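Rondel – new album thoughts?

kvamfan29
Got the new Rondel worship record yesterday. 40 minutes, on repeat since. Track 3 is teh best thing they've done. Anyone else?

Skavis
Nope. Too much reverb, can't hear the words. Bastimora was way better – just guitar and voice.

pewtwelve
Bastimora was demos, come on. This one has actual drums. Closer made me cry in the car
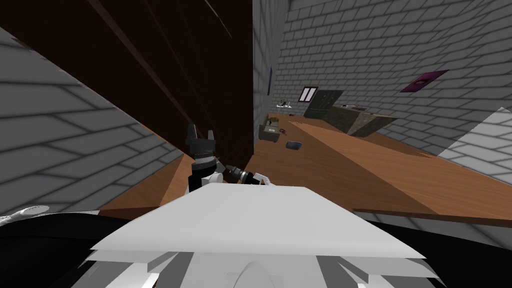
Dark brown cabinet, render

kvamfan29
Agree on the closer. Skavis try headphones

Skavis
Did. Still mud. And the bridge repeats forever

lowalto
Anybody got chords for track 3? Need it for September, our singer wants it down a step

pewtwelve
G, Em, C, D I think. Capo 2 on the record. Bridge starts on the C, not definate tho

Skavis
Bridge is Am. Listen again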